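3.2 What people do with a wobbly table

Reading time: 2 min

So back to the break rooms. When Elsa Kokkonen and I started this study we thought we'd be writing about noise, and we had a whole survey ready to go on noise (it's still in the appendix, if you're into that). Then the comments came in, and people wanted to talk about tables! We sent the form to 2692 office workers and got 2644 usable replies, a return rate I don't expect to see again in my career. A huge share of the open answers brought up the surface people eat at, spread their papers on, or lean against while the kettle boils.

What they wanted was pretty plain. They wanted a light top, enough room to put a lunch down next to somebody else's lunch, and legs that stay put. Color came up far more than I'd guessed. Folks at the Wonside office liked white tops for reading and hated them for coffee, often in the same sentence, and I've kept those answers together as one group (Table 4) because splitting them felt like cheating.

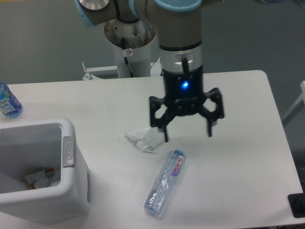
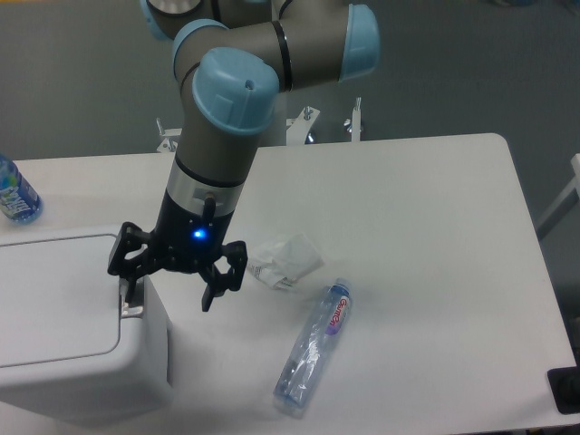 Figure 3. White tabletops, the color most often named in the open answers.

Now, the wobble. We asked people at Troma and Culska what they do when a table rocks, and the top answer by a mile was folded paper under one leg. Second was moving to a different seat. Asking for a repair came in dead last, even at Culska, where the request form is taped to the fridge door. Tuulikki Hämäläinen read an early draft of this section and thought we'd worded the question badly, since "rocks" could also mean the top flexes when you lean on it. Fair point. We went back to 20 people and asked again with "tips from side to side," and the order of the answers stayed the same, so I'm leaving it in.

One thing I can't explain yet is Kováčik. Their people hardly complained about tables at all, and they have the oldest furniture of the four sites. Elsa thinks they've just gotten used to it. I think it's the carpet, and we get into that in 3.3.

Last updated: May

Comments

marnie_k: We've had the same folded napkin under our table for years. Please put that in the paper.

Deskbound: Did you ask about round tables at all? Ours is round and it's a whole different set of fights.

pfl: Table 4 link goes to Table 5 for me.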